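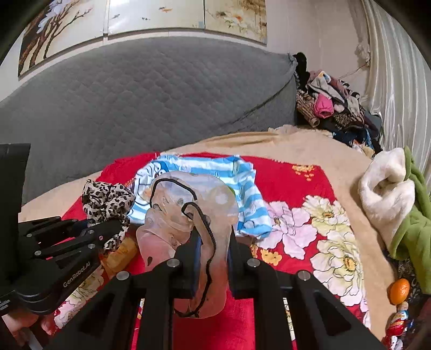

Re: [grip-list] Parallel jaws on soft stuff

Someone at the Clumholm end wrote:
> Has anyone run the Zurkora controller with hand-held
> grippers on anything softer than a block? Our Roman
> arm does 100 picks of a block and then sulks at a sock.

Yes, at Ruvesby, in February. We logged 347 grasps using 2 grippers, and 47 of them I would rather not discuss. Cloth was easy. Thin plastic was where my opinions changed, mostly for the worse.

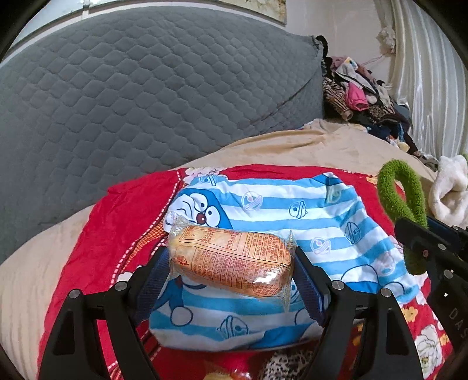

Wrapped snacks want a slow close and a low force limit. The default force in the Zurkora profile was chosen by someone who dislikes bread. Ribbed pads held film better than smooth ones for us, though glare on the wrapper upset the camera far more than the pads ever did.

I can send the settings file. Please don't try it on the sock first.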